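Fortin Cable Strap, reusable, black

Maker: Grorner
Shop number: 836
Length: 237 mm
Sold in: pack of four
Colours: black, dark green
Availability: in stock, black only

The Fortin is a soft strap with hook on one side and loop on the other. You put it round the cable, pass the end through the slot and press it down on itself. No tool is necessary, and you can open and close it many times. We have sold it in our shop at Eltasham for some years and it is still the strap that our customers ask for by name.

It is made for people who change their cables often. If your cables stay in one place for ten years, a plain plastic tie is cheaper and will do the work. But if you move a lamp, add a new printer or take down the music equipment every evening, you will be tired of cutting plastic ties, and sooner or later somebody cuts the cable too. This happened to me once with a telephone line — it was a long afternoon.

How to use it

Lay the cables side by side first and take out any twist. Put the strap under them with the soft side towards the cable. Pull the end through the slot until the strap touches all the cables, then fold it back and press. You should be able to turn the cables a little with your fingers.

On a desk leg or a shelf post, go once round the post and then once round the cable. The strap is long enough for most household furniture. For thick garden cable on a reel please look at the Fortin Long, which has a metal ring in place of the slot. 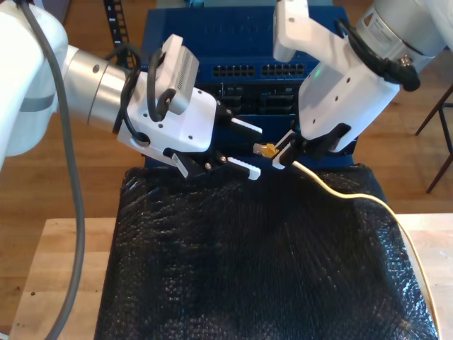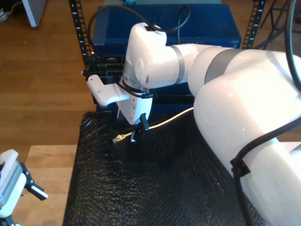

The most frequent mistake with any strap is to fix the cable too short. People make everything straight and tidy, then they pull out the desk to clean behind it and the plug comes with it. Where something must turn or be moved, leave slack on both sides of the fixing point. The black cable at the wrist of the arm has a curve of this kind in both pictures, and you can copy that shape behind a monitor stand or a reading lamp. A sharp fold is bad for the cable even when it never moves. Start with a generous curve, move the lamp to its furthest position, and only then press the strap closed.

Care

Dust and hair collect in the hook side. Remove them with an old toothbrush, dry. If the strap is very dirty, wash it by hand in warm water with a little soap and let it dry flat. Please do not iron it, and do not put it on a radiator — the hooks become soft and do not hold after that.

Do not use the strap on heating pipes, on anything that carries a person, or to hold a load above your head. It is for cables and light hoses.

Which number do I need?

836 is the strap on this page, 237 mm, with slot.
465 is the Fortin Long, with metal ring, sold singly.

Both have the same material and can be used together. The dark green colour exists only in 836. We wait for it from Grorner and we expect it in February. If you want a message when it arrives, write us a short note with your name and how many packs you need.

From our customers

"I use them for the extension leads in my workshop and for the hose of the vacuum cleaner. After two winters one of them became weak at the end, the other three are like new. I would like a white one for the living room."
Vusumuzi Van Wyk, 02/12/2021

We passed on the wish for white. Until now there is no answer from the maker.

Delivery and return

Small orders go by letter post, so you don't need to be at home. Orders of ten packs or more go as a parcel. You can return unopened packs within thirty days, and the postage back is paid by you. If a strap arrives with a damaged slot, send us a photo and we will post a new one. You may keep the damaged one, it is still good for tying up tomatoes.

You can also collect your order from the Brirkonico counter in Eltasham. Please bring the order number, the name alone is not enough for us to find the packet.

See also: Fortin Long (465), adhesive cable clips, labels for cables, under-desk tray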